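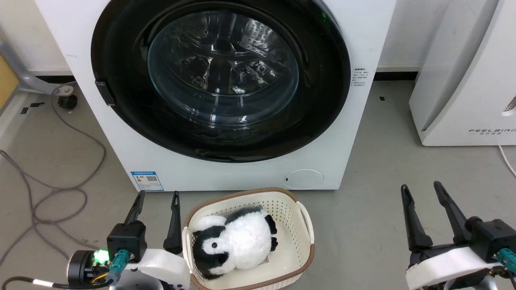

Figure 1. Front-loading washer and laundry basket with the plush penguin.

Print this page
E-mail this page

Washing Stuffed Toys in a Front-Loading Machine
Student project report, Home and Textile Studies, Sowah College

1. Background

Stuffed toys collect dust, skin oil and food, and many families wash them only when they look dirty. The care tags on them often say "surface wash only" or are missing. Our group wanted to know whether ordinary plush toys can go through a gentle cycle in a household front loader and keep their shape. We also wanted to compare washing in a mesh bag with washing loose in the drum.

The work was done between January and April in the laundry room of the Tronwood building. The room has a gray floor and one front-loading washer. Toys were carried to and from the machine in a cream-colored plastic basket with perforated sides and a brown trim. The same basket was used for draining.

2. Materials

We collected 64 stuffed toys from students and from the Omevard thrift shop. They were sorted by size and by filling. Most had polyester fiber filling. A few had plastic pellets in the feet or the base, and these were kept in a separate group. Toys with batteries, sound boxes or glued-on parts were not accepted.

The penguin in Figure 1 belongs to the long-pile group. It is black and white with a fluffy white belly, and we chose the long-pile toys for closer study because matting is easy to see on light fur.

The detergent was Plemorex liquid, unscented. No softener was used at any time.

3. Method

Each toy was given a number on a paper slip, which stayed with the toy in the basket and was taken off before washing. We weighed every toy dry on a kitchen scale and wrote down the height and the width across the body. Loose seams were sewn up before the first wash. Two toys split anyway and are discussed in section 5.

All loads used the delicate cycle with cold water and the lowest spin the machine offers. A load was three to five toys, with two old towels added for balance. Half of the toys in each size group went into zippered mesh bags and the other half went in loose.

After the cycle the toys were left in the basket to drain, turned over, and then moved to a drying rack. We weighed them again every few hours. A toy was recorded as dry when its weight was back to the starting value and did not change between two weighings. The heaviest toy in the project, a bear, weighed 869 grams dry.

Fur condition was scored from 1 (heavily matted) to 5 (like new) by three group members working separately. The middle score was used.

4. Results

Most toys came out in good shape. Height and width changed very little in the polyester group. In the pellet group some of the weight had shifted to one side and had to be worked back by hand.

Mesh bags made the clearest difference for long fur. Bagged toys in that group mostly scored 4 or 5. The loose ones mostly scored 3, and brushing with a soft hairbrush while still damp raised several of them by one point. For short pile and smooth fabrics there was no difference we could measure.

Drying took longer than expected. Small toys were dry by the next morning. Larger ones needed two days, and the bear took nearly 64 hours. Toys dried flat on the rack stayed damp underneath, so from the fourth load on we turned them at every weighing.

The filter cover is at the bottom right of the machine's front. We opened the filter after every second load and found fibers each time. The most came after the loads with loose long-pile toys.

5. Problems

The two split toys both opened along the back seam, where the factory stitching was already thin. One was bagged, so the filling stayed in the bag. The other was loose and the drum had to be wiped out by hand.

Our scale reads in steps of 5 grams above 200 grams, so the end point of drying is less exact for the large toys. The fur scores are opinions and should be read that way. We also had only one machine, and the results may not hold for a top loader.

The first load was left out of the results. We used too much detergent and the toys had to be rinsed twice.

6. Recommendations

Check the back seam and sew it if any thread is loose. Use a mesh bag for anything with long fur. Wash cold, on delicate, with towels in the load. Brush long fur while damp and turn the toy often during drying. Toys with pellets are better washed by hand in a sink.

The full table of weights and scores is kept in the department office under project number 3162.

Print this page
E-mail this page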